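Nokutgate Allotment and Community Garden Association
Minutes of the July general meeting

Held in the long room, 7:00 p.m., though the long room was not unlocked until 7:20, so the first item was discussed on the steps.

Present: Mohsin Warraich (chair), Xiuying Ren (minutes), and enough plot holders to use up the good chairs and start on the bad ones. Apologies were received from the plots along the east fence, who sent one apology between them.

1. Minutes of the last meeting

Agreed, with one correction. The previous minutes recorded that the compost was "discussed." Several members asked that this be changed to "discussed at length." The chair asked whether anyone wanted "shouted about" and there was a show of hands. "Discussed at length" was carried.

2. Matters arising

The gate code. It has been changed. It was then written on the inside of the gate, and after that on the outside of the gate. It will be changed again. Members are asked to remember it by some method that does not involve the gate.

The borrowed wheelbarrow. Returned, with a different wheel. The new wheel is better than the old one, so no action will be taken.

The scarecrow competition. No winner could be agreed in June and none could be agreed now. The entries are starting to lean on each other. They will come down before the harvest supper unless their makers claim them first, and the straw will go to the strawberry beds.

3. Water

This took most of the evening, as it has every July since the meter went in.

The chair reported that the bill for the last quarter was $1,490. The bill for the same quarter a year ago was nearly $900. He read both figures out twice, the second time slowly. He has called Estuslow Water, who told him the meter was working perfectly, and who sounded proud of it.

Possible causes were invited. The following were put forward:

The hot June. Generally accepted as part of it.

A leak under the center path. The path has been soft outside plot 31 for some weeks. The holder of plot 31 said she had thought it was just a nice damp spot and had planted mint in it. The mint is doing extremely well. The chair asked whether it would be possible to dig there and she said it would be possible, but she would like it noted that she was sad about it. So noted.

Sprinklers left on overnight. Everyone agreed that this was a disgrace and that other people should stop doing it.

The Minhas ponds. The Minhas family pointed out that a pond, once filled, stays filled, and that there are only two of them. It was put to them that in May there was one. They said the second was more of a large puddle with a liner.

A long discussion followed on whether to bring back the watering rota. For newer members, the rota ran for a single summer and gave each row its own evening at the taps. Those in favor said it cut the bill. Those against said it cut the bill by killing the beans. A member on the north side still has her copy of the rota and offered to bring it in. She was thanked and asked not to.

It was proposed that hoses be limited to the hours before 9 a.m. and after 6 p.m., with watering cans allowed at any time. A member asked what counted as a watering can, and whether, for instance, a bucket with holes punched in it would do. The chair said yes. The member asked how many holes. The chair said he would be moving on.

Carried, with 4 against. The four asked to have it recorded that they are not against saving water, only against getting up.

Action: Mohsin to call Flamis Plumbing about the center path. Xiuying to put up a notice on hose hours, in large print, on the tap itself.

4. Compost

The three bays were rebuilt in the spring, with signs reading NEW, COOKING, and READY. The signs have since been moved around at least twice. At present all three bays contain what looks like the same stuff at the same stage, along with a quantity of avocado stones that will outlive the association.

Mohsin asked, as he did in June, that nobody put in cooked food, bread, citrus by the sackful, or teabags of the silky kind. A voice from the back asked about pizza boxes. Pizza boxes are fine if torn up. The same voice asked about pizza.

There was some support for putting a lid on the READY bay. Others felt that a lid would only encourage people to wonder what was under it. After a quarter of an hour the meeting settled on a lid for one month, to see.

The question of who turns the heap was raised and met with a silence long enough for the minute taker to sharpen a pencil. It will be turned by whoever wants some of it. A fork will be left there on a chain.

5. Seed and produce swap

The spring swap brought out 87 packets, of which a large share were zucchini. By the end of the afternoon every packet had gone except the zucchini, and there was some evidence of people leaving with fewer zucchini than they had arrived with. The results are now ripening on every plot on the site.

The autumn swap will therefore cover produce as well as seed. Xiuying proposed sorting by kind at the door, so that people are not digging through one another's bags, with roots, fruit, and leaves kept apart and the seed packets on a table of their own. Tomatoes were argued over for longer than they deserved and will go with the fruit. Rhubarb was raised purely to make trouble.

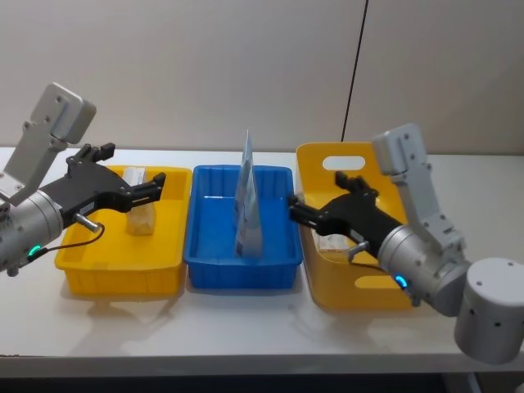 Xiuying's sorting plan drew a remark from Warraich that it was all very well until somebody turned up with a pumpkin, and that in his experience somebody always did. He added that last year's pumpkin had taken two people to bring in and had then been left behind, and that he had personally eaten soup from it until the new year. He wanted a size limit. Anything bigger than a person's head should be spoken for before it comes through the door.

This was thought reasonable. Whose head was left open.

It was also agreed that nobody may leave zucchini in the long room, on the steps of the long room, or in an unlocked car belonging to another member. The last part was added from the floor, with feeling.

Labels were discussed briefly. Seed packets marked "beans??" will be accepted. Packets marked only "??" will go to the children's bed, where they can do no harm and may even be interesting.

6. The shed

The shed was inventoried in June. It holds eleven rakes, no spade, a paddling pool, and a lawn mower that starts only for one member, who is moving away in September. He has offered to teach somebody the knack. He described it as mostly a matter of attitude.

The missing spade was asked after again. The chair does not wish to accuse anyone. He would simply like it to be standing against the shed one morning, and he will not ask how it got there.

The roof leaks over the potting bench and nowhere else. A member offered roofing felt left over from a job on a garage. It is green. There was a short exchange over whether green was a suitable color for a shed in a garden, after which the felt was accepted with thanks.

7. Slugs

Members reported slugs.

Beer, copper tape, eggshells, coffee grounds, and going out at night with a flashlight were all recommended by those who use them. All were described as useless by those who had used them before. The Minhas family reported that they have no slugs at all and put it down to the frogs, which they put down to the ponds. The meeting took this less warmly than they had hoped.

8. Harvest supper

To be held in the long room as usual. Members are asked to bring a dish and a chair, the second of these on the evidence of tonight. A sign-up sheet was passed around. It came back with nine zucchini breads, a zucchini lasagna, and a drawing of a slug.

The sheet will go around again in August. Xiuying will write "salad," "something with meat in it," and "dessert, without zucchini" at the top and leave blanks beside them.

Music was mentioned. The accordion was mentioned. The chair said he would look into a speaker.

9. Any other business

The holder of plot 12 asked whether the waiting list could be put up on the noticeboard so that people could see where they stood. It was explained that the list used to be up there, and that people who saw where they stood would then walk around looking closely at the older plot holders. It will stay in the folder.

A complaint was received about wind chimes. The owner of the wind chimes was present and said that they were only noisy when it was windy. The meeting asked her to consider taking them in at night. She is considering it.

A bunch of keys was found by the tap in row C. They have a bottle opener on them and fit nothing on the site. They are hanging on the nail inside the shed door.

One member wished to thank whoever had been weeding the strip along the front fence. Another wished to point out that those had been her foxgloves.

Meeting closed at 9:35 p.m., when the lights went off on their timer. The next meeting will be in August, same room, same time. Mohsin has the key and has been asked to bring it.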